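We got to Urnton Grange's open day just after the doors opened, and what a welcome! The hall is bigger than it looks from the road – it seats 400 – and the smell of cinnamon rolls met us on the steps. Yvonne Hebden, the lecturer there, took our carload through the kitchen, the stage and the new coat room.

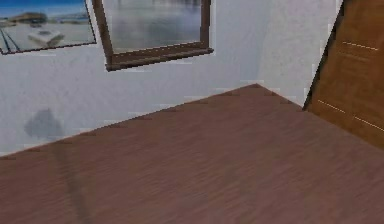 Membership was what we had come to ask about, and Yvonne had plenty to tell us. Urnton has signed up 4 families since December, mostly through its seed swap and Friday suppers. I kept thinking how well a swap would go over with our own members. All it takes to start is a bare wooden table with a nice reddish-brown grain, and people who like to talk tomatoes! Their roof fund stands at 1350 dollars, and the next supper should help it along. We stayed for the pie auction and came home with two rhubarb.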